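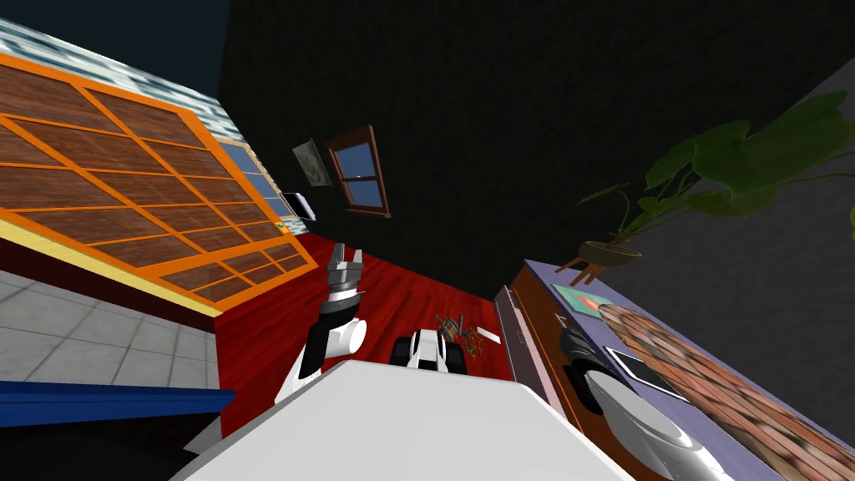

The Sliding Door Comes Back

When Iolo Harries bought the narrow house on Hegarty Street, the first thing he took out was a door. It was the one between the kitchen and the back room, a hollow panel on three hinges, and every time it opened it hit the refrigerator. The people who lived there before him had solved the problem by keeping it open all year. Harries put it out on the curb and hung a blanket in its place.

The blanket stayed up through one winter. By April he had read enough to know that he wanted a sliding door, and that he didn't want the kind on a barn rail.

"I'd seen the barn kind in three restaurants and a dentist's office," he says. "It leaves a gap all the way around. You can hear the whole kitchen through it."

What he ended up with was a pair of latticed panels that run in two shallow grooves, one in the floor and a deeper one overhead. He paid a local joiner $930 for them, including the track. The house is 930 square feet, a coincidence he likes to mention.

Doors like his have been made in Japan for centuries. The word most Americans know is shoji, which usually means a light wooden lattice with translucent paper on one side. The heavier relative is the fusuma, an opaque panel with a thin frame, covered in paper or cloth and sometimes painted. Both run in grooves and both lift out. In an old house, a family could take down a row of panels in the morning and turn several small rooms into a large one, then put them back before bed.

Lifting out is the part that surprises people who grew up with hinges. The top groove is cut deeper than the bottom one. You raise the panel into the upper groove, swing the foot clear of the lower one, and bring it down. There are no screws involved. A well-made panel is light enough for one person to carry under an arm.

Định Phí has been making them for 22 months short of two decades, by his own reckoning, first as a helper in another man's shop and now in a rented unit behind a tire store. His company is called Skusmont, a name he inherited along with the lease and the sign. He builds hinged doors too, and kitchen cabinets when things are slow. Most of his phone calls now are about sliding panels.

"They used to ask me for the look," he says. "Now they send me a floor plan and they say, this room is nine feet wide, where does the door go?"

A standard hinged door needs a clear arc in front of it, and anything inside that arc is in the way. In a large house it hardly matters. In a small apartment it can decide where the bed goes, or whether a desk fits at all. Phí keeps a cardboard quarter circle in his van, cut to the swing of a 30-inch door, and lays it on the floor for customers who can't picture it.

The American answer for a long time was the pocket door, which disappears into the wall. Plenty of older houses have them, often painted shut or stuck behind a bookcase. They work well when the wall is empty. They're a nuisance to add later, once there are wires and pipes to move, and when something goes wrong with the rollers the wall has to be opened to get at them. Phí will install one if asked. He charges more for it and tries to talk people out of it.

Panels in grooves have their own problems. The frame over the opening has to be straight and has to stay that way. If the beam above sags by even a quarter of an inch, the panel binds. Wood also moves with the seasons. Phí leaves extra room in the top groove for humid months, and he still gets calls in August.

Then there is sound. A paper screen blocks a view and softens light, and that is all it does. A solid panel is better but won't match a hinged door closed against a stop. For bathrooms, Phí recommends hinges. He has lost a few jobs by saying so.

The lattice itself, called kumiko when it is the fine decorative sort, is the slow part. Plain grids are cut in batches, with half of each crossing notched out so the strips lock together flat. The joints are tight enough that some makers use very little glue. Fancier patterns, with hemp leaf or cherry blossom shapes fitted into each opening, can take weeks for a single panel. Phí made one of those for his mother's house and hasn't offered it for sale. A plain pair from his shop starts at $600, unfinished.

Paper is the other choice to make. Traditional washi is beautiful and tears easily, and families that use it expect to replace it every so often. The old paper is soaked off and the new sheet is pasted on, then misted with water so that it tightens as it dries. Children put fingers through it. Cats are worse. Many customers now go with a laminated paper or a frosted acrylic sheet, and some skip translucency altogether in favor of thin wood. Phí orders most of his sheet goods from a supplier called Pusico, in rolls that cost him $49 each.

Cheaper versions are easy to find. Grosico, a home goods chain, sells a flat-pack screen door kit that runs on a plastic rail. Harries tried one before he called Phí. It went up in an afternoon and came off the rail the first time somebody leaned on it, so he took it back. He doesn't think it was a bad product for a closet.

Color has loosened up as well. For years nearly every order was pale wood and white paper. Phí now gets requests for dark stain, for painted frames, for colored inserts. He was doubtful about the first painted set, a deep green pair for a dining room, and then went back to see it in the evening with the lamps on and changed his mind. He has done several since.

Anyone thinking of putting in a pair should start by measuring the opening in three places, top, middle and bottom, and using the smallest number for width. Check the header with a long level. Look at the wall on both sides for light switches, which have a way of ending up behind a parked panel. Two panels in two grooves will only ever open half the space, so an opening six feet wide gives you three feet to walk through. If that's too tight, use four panels, or lift them out when company comes.

Care is simple. Vacuum the lower groove. Rub a candle stub along it when the panel starts to drag. Dust the lattice with a dry paintbrush, working from the top, and keep wet cloths away from the paper.

Harries has had his doors for a year and a half. They stay closed while he's cooking and open most of the rest of the time. The lower groove collects coffee grounds. He has since had Phí back to look at the upstairs landing, where a closet door and a bedroom door open into each other, and the estimate came in at just under $1,000. He is saving for it.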